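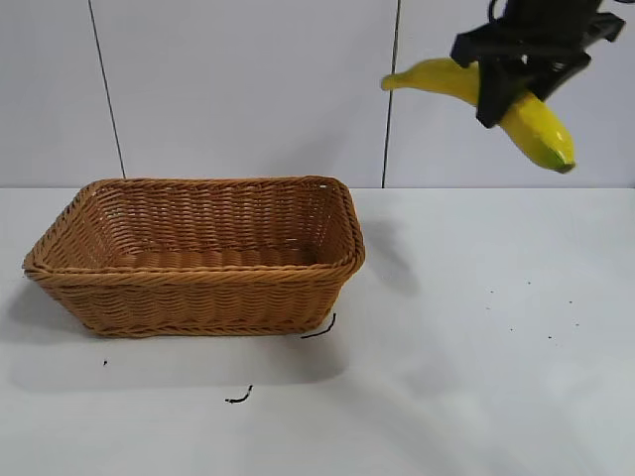 *Pick-and-place cell, side view: banana in the gripper, woven basket on the table.*

# Review: Mernance 2 Episode Recorder and Policy Runner

Oct 4, 2020

The Uradeck laboratory has used Mernance 2 as its recording and playback software since July. This review covers its use in one manipulation cell, where the standing task is to place a banana in a basket. It is addressed to groups that already have a working arm driver and are choosing the software that sits above it.

## Installation and setup

Installation took 4 hours on a clean workstation, most of it spent on driver permissions. The configuration file is plain text and well commented. Each camera, joint stream and gripper channel is declared once and then appears by name in every later tool. The manual is complete on this subject, although the chapter on clock settings assumes knowledge that a new user may not have.

## Recording

The laboratory recorded 1443 episodes during the review period. Mernance stores each as a single folder, with video, joint positions and commands kept in separate files against a shared clock. Alignment between the streams was good. The viewer shows the fixed camera and the wrist camera side by side, and a single slider moves both.

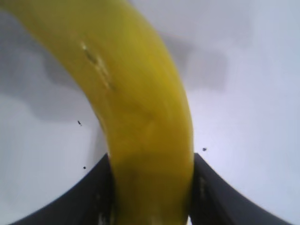 The wrist stream is where the recorder's defaults require attention. Automatic exposure is left on, and a bright object close to the lens can change the brightness of the whole picture within a single grasp. Policies trained on such episodes were less steady at the moment of closing. We recommend fixing exposure and white balance before the first session. The setting exists, but it is located under "Advanced" and is reset by every software update.

Labeling is handled by keyboard shortcuts for approach, grasp, transfer and release. The shortcuts are sensible and can be changed. Undo reaches back only one step, and this cost our operators a fair amount of time.

## Running policies

The runner loads a trained policy and sends commands through the same interface used for recording. Its best feature is the command log, which places the predicted gripper width beside the measured one. Two faults in our own grasp code were found this way.

Planning support is thin. Mernance checks joint limits and a box-shaped workspace – it does not check for contact with a container rim. Our cell continues to use Munshi for that purpose, and the bridge between the two has been reliable. Laboratories using the Clinden planner should note that its bridge is still marked as experimental.

## Export

Export to the common training formats works as documented. A batch of 600 episodes was converted overnight without error. Partial export by label is not yet available.

## Assessment

Mernance 2 is recommended for recording and for short tabletop tasks. It is not recommended as the only safety layer, or for work in which the planner must reason about obstacles. The laboratory has renewed its license for the coming year and has asked the developer for a deeper undo history.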